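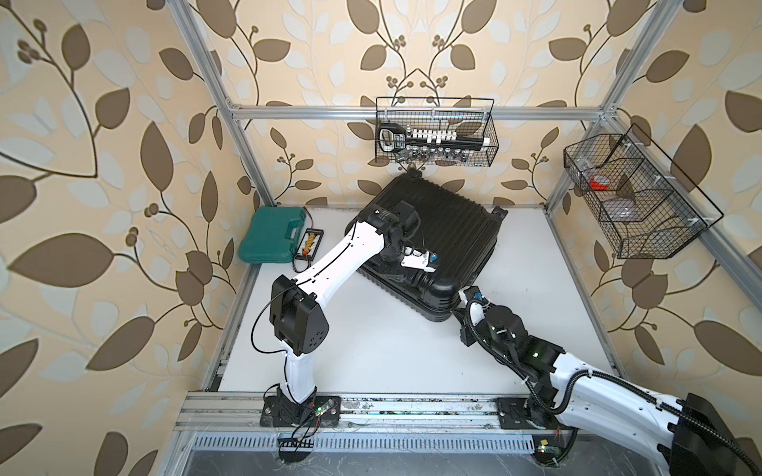
The regional airline I fly most, Sternura, changed its boarding order in May, and I have now been through it on three round trips. Groups are gone. Window seats board first, then middle, then aisle, and families with small kids go ahead of everyone. My hard-shell suitcase is black with a ribbed lid, like the one in the picture, and under the old system I was usually in the last group, so it got tagged at the gate nearly every time. Now I book a window and it goes in the bin over my seat.

Boarding at Trindade on Saturday took 15 minutes. The plane was full. I don't have a number for the old way, but I remember standing in the jet bridge a lot longer than that.

There are problems. Couples don't like being split up, and the gate agent let two of them through together after some arguing. The aisle people get whatever bin space is left — I heard a few complaints behind me. Welington Guerra, who I used to work with, flies the Kunmont route every week and always takes the aisle. He has gone back to checking a bag.

The fee for a checked bag hasn't changed, and neither has the size limit for carry-ons. I have over 1,000 points left with them and plan to use those on the next Kunmont trip, window seat again.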